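The Friday the laundry robot stopped, it stopped with a shirt in its hand, and I have been thinking about that shirt since September. The arm was a Kartha, running Fondier's software, and it had done 456 loads in the Mallow building without a complaint from anyone. Then a cable that had been rubbing at the wrist for weeks finally gave out, the gripper stayed shut, and the whole thing sat there for 8 hours showing a green light. Green! You would have walked right past it, as I did, twice, with a cup of coffee.

Now, I love these machines. I have spent a good part of my working life around them and I will happily bore you at dinner on the subject of towels. But I think we have been worrying about the wrong end of the arm. We spent 700 hours teaching it to pick up a sleeve and, as far as I can find in the log, one short afternoon on how it should tell a person that it was stuck. The folks at Brullow, who make the wrist, had asked for a cable check every 400 hours. We wrote that down on a very nice form and then we put the form in a drawer.

My view, and I know it is not a popular one on our floor – it means slower demos – is that an arm should have to prove it is well before it gets to show green. Let it open and close its gripper on nothing at the start of every load. Let it go amber when it can't feel its own fingers. People forgive a machine that asks for help.

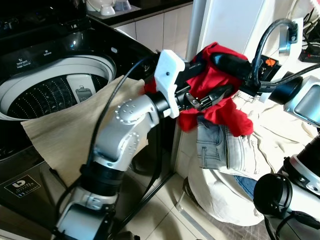
Mallow Home Robotics Group – Opinion

Washing is a fine place to learn this, with all that soft cloth and those long black cables running so close together. A cloth can hang on a cable quite innocently and a tired cable can look just like a good one. I would still rather have someone run a hand along it before the first load, every morning, and sign the form, and leave the form out on the counter where the rest of us will see it.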